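How Countries Make Promises to Each Other

You have probably made a promise to a friend. Maybe you said you would share your markers, or save a seat on the bus. You may even have hooked your little fingers together to show you meant it. Well, countries make promises too, lots of them, and when they write one down and agree to stick to it, we call it a treaty. (Say it like this: TREE-tee.)

A treaty can be about almost anything. Some treaties end wars. Some say where one country stops and the next one starts, or who may catch fish in which part of the sea, or how a letter mailed in one country gets delivered in another. There are treaties about whales, and about airplanes, and even one about the Moon!
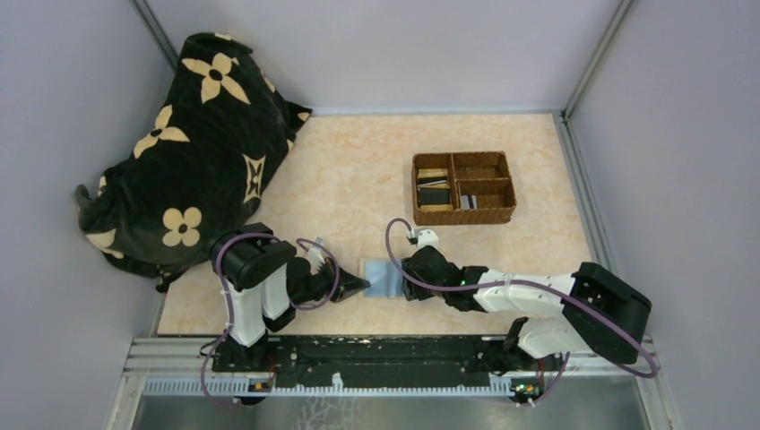 Two robot arms at work on a cream-colored floor panel.

Let's look at one up close. The Fernitz is a long, slow river, and it has two countries on its banks. Rekalell is on the north side and Joteo is on the south. For years they grumbled at each other about the water. Farmers in Rekalell wanted to fill their ditches in June, when the beans are thirsty, and people in Joteo wanted the river nice and full so their boats wouldn't get stuck in the mud. Each side thought the other was being greedy, as neighbors sometimes do.

So the two governments sent people to talk. People with this job are called diplomats, and talking is a very big part of what they do — along with listening, and reading, and drinking a good deal of tea. They met in the town of Okafor, and they went over everything again and again. How much water could each side take? Who would measure it? What would happen in a dry year? When they finished, the treaty was 75 pages long, with maps at the back.
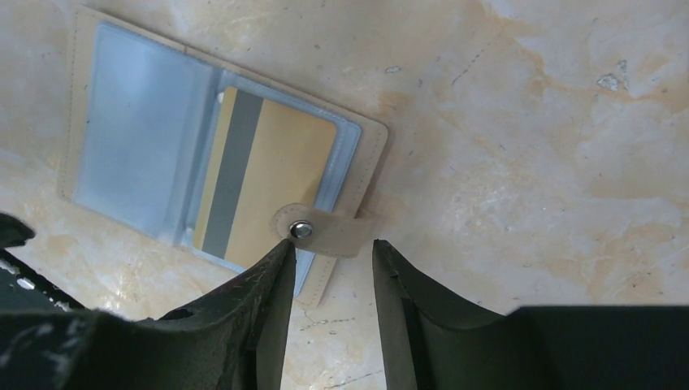

One reader wrote to tell us her class tried making a treaty about the soccer field at recess, and the hardest part was agreeing on what counted as "the field." Did the muddy bit behind the goal belong to it? They spent a whole lunch period on that one question.

Diplomats know that feeling very well! A word that seems simple can mean different things to different people, and it gets even trickier when the two sides speak different languages. Many treaties are written out in each language, and translators check them line by line to be sure both copies say the same thing. In the river treaty, the word "summer" had to be explained, as summer in Rekalell is thought to begin a month before summer in Joteo.

After all the talking comes the signing. The leaders, or people they have chosen, sit down and write their names, and usually everyone shakes hands. You might think that would be the end of it, but in many countries there is still another step. The treaty goes home to the parliament, or whatever that country calls its group of lawmakers, and they have to say they agree. The grown-up word for a country giving its final okay is "ratify." It can take weeks, or it can take years.

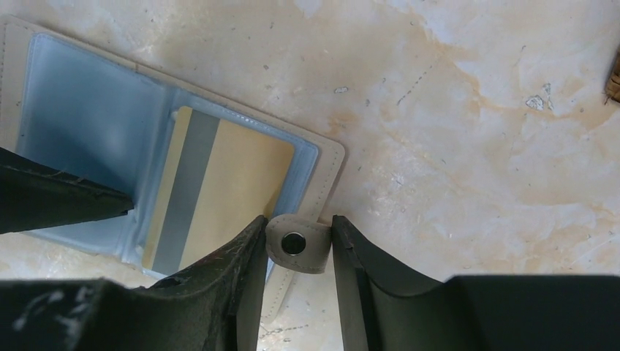

An open card wallet and a robot gripper.

Now, what if a country breaks its promise? There isn't a principal's office for countries. Usually they begin by talking some more, and many treaties say just how an argument should be handled. The river treaty says that each side picks one person, and those two pick a third person from somewhere else, and the three of them listen to both sides and decide. Other times, countries take their argument to an international court, with judges from many different parts of the world.
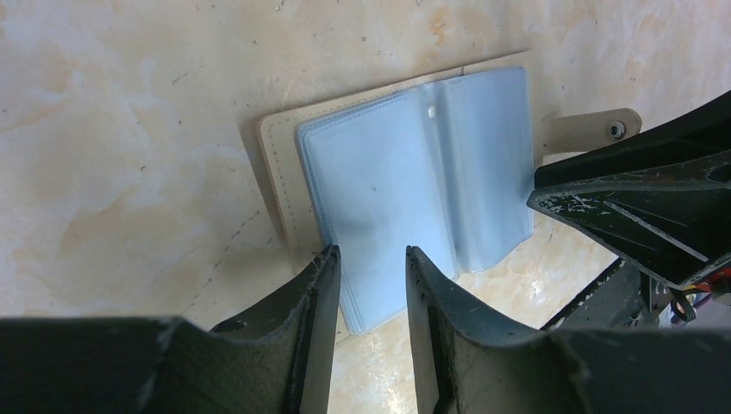 Can a country leave a treaty if it changes its mind?

Often it can, but it usually has to tell the others first and then wait a while. Many treaties say how long the wait must be, so that everybody has time to get ready.

Treaties can be changed too, if the countries in them agree. Rekalell and Joteo have added a new part about fish, and another about who pays to mend the bridge at Okafor. They are still talking about the ducks.

Words to know

Treaty: a written promise between countries.
Diplomat: a person whose job is to speak for their country to other countries.
Ratify: to give the final okay to a treaty.
Parliament: a group of people who make a country's laws. Some countries use a different name, such as congress or assembly.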